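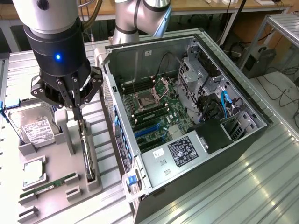 Stop blaming the arm

Posted March 22, 2021 by Constanza Quezada

When a cell that takes computers apart starts missing, the first thing people want to do is reteach the robot. I think that is usually a mistake, and after two years of looking after the desktop cell at Wadska I will argue it with anyone. Start with the tray.

Our tray is gray and dull and gets no attention. It has a pocket for the hard drive, a square one for the CPU and a long slot for the memory module. Every position the arm goes to on that side depends on where the tray sits on the ribbed table. If the tray moves a millimeter, all of those positions are wrong together, and they are wrong by the same amount. Reteach them one at a time and you have put the error into the program for good. The next person who seats the tray properly will think they broke something.

We did exactly this in October. The drive pick was failing, so I touched up the point. Then I touched up the CPU point, then the memory. Valentina Zúñiga came over from the Palma site, put a finger on the tray and rocked it. One clamp was loose. Restoring the old points took ten minutes. Finding which old points to restore took most of a day, and that part was my fault for not saving a copy.

Since then the log has a column for the tray. Out of 552 stops we wrote down over the winter, only 13 ended with a taught point being changed. The rest were clamps, chips of plastic in a pocket, a case set down crooked, or a cable lying where it should not be.
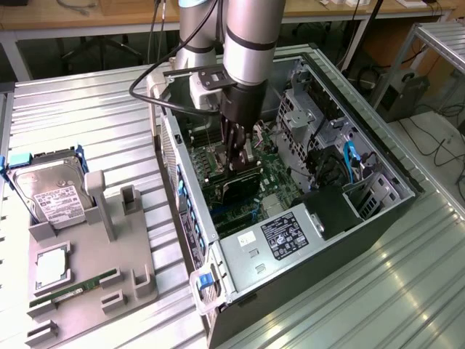 Cables deserve their own complaint. A power supply lead can be pushed aside before the cycle starts, and it should be. The robot's own cable is harder, because its loop changes shape as the wrist turns. I want it checked with the arm down inside the case, at slow speed, with a person watching from outside the fence and a hand near the stop. Checking it at the home position tells you very little.

Stultar, who built the cell for us, would like a calibration visit every 3,921 cycles. I have no quarrel with calibration. I do object to it being the only item on the maintenance sheet. Our sheet now starts with cleaning the pockets, then the tray clamps, then the gripper screws, then the cable. The robot's calibration comes fifth, and you only get there if the first four are signed.

Valentina thinks I have gone too far and that a worn finger can look just like a loose tray. She is right about the finger. I still check the tray first.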